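Garrido Recipe Cards - data card

Version of 16 Mar 2024. Maintained by Rosalía Sepúlveda and Mounir Bensaid.

Contents
The set holds 482 handwritten recipe cards, typed up line by line. Most come from home kitchens in Drarnemport. Each card is one row in cards.csv, with the title, the ingredients, the steps and any notes from the margins. Spelling is kept as written.

Files
cards.csv - one row per card
units.csv - old measures and their metric values
README.txt - this file 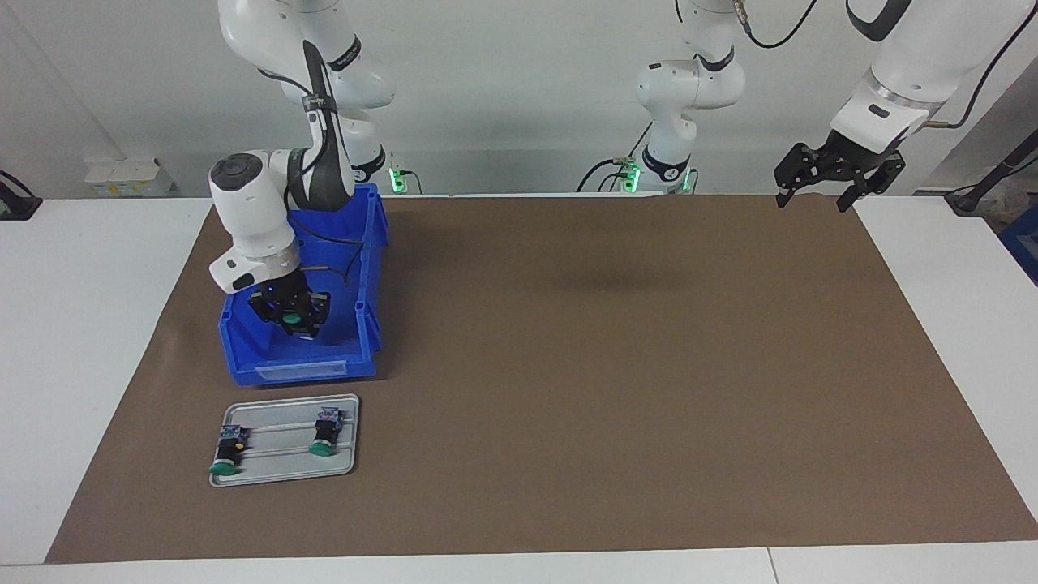
Are the metric amounts part of the original cards?
Only on 16 of them. Everywhere else the metric column was added by us from units.csv, and the original wording stays in the column next to it.

Known problems
"Cup" means different things on different cards. We used one value throughout, so baking recipes may come out off. Oven heat is often given as "slow" or "brisk" and we left those words alone. Soledad Peñalver checked the soups and stews. The preserves have only been read once.

Duplicates were kept when the amounts differ. The almond cake shows up under several titles - see the field same_as.

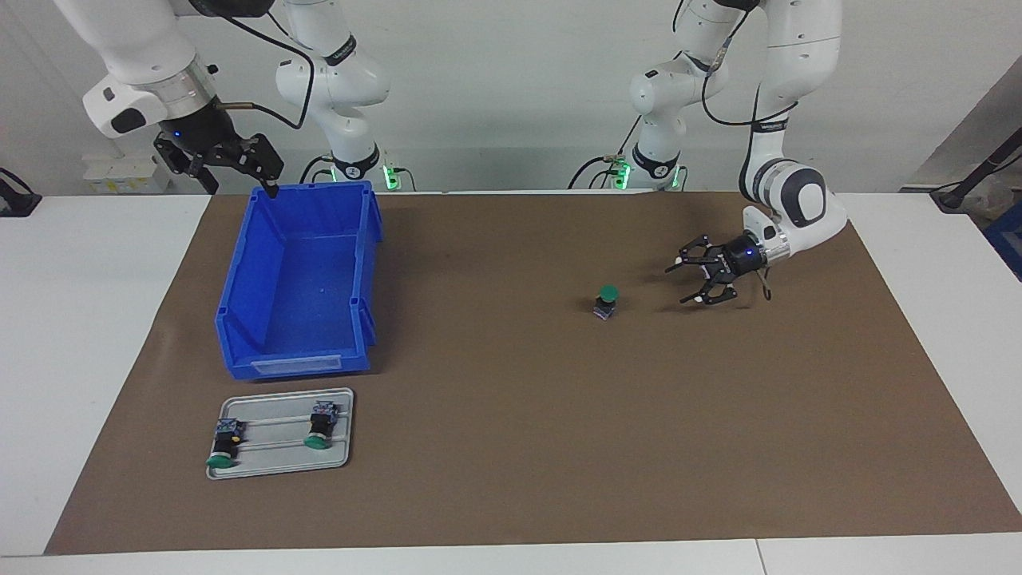
Blue bin on the brown paper mat, white arms above.

Changes since October
- split the notes column in two
- fixed sugar amounts in the quince recipes
- removed family names at the request of two donors

Use
Free to copy and adapt with credit to the Garrido Recipe Cards. Send corrections to Korkor Acheampong with the card number in the subject line.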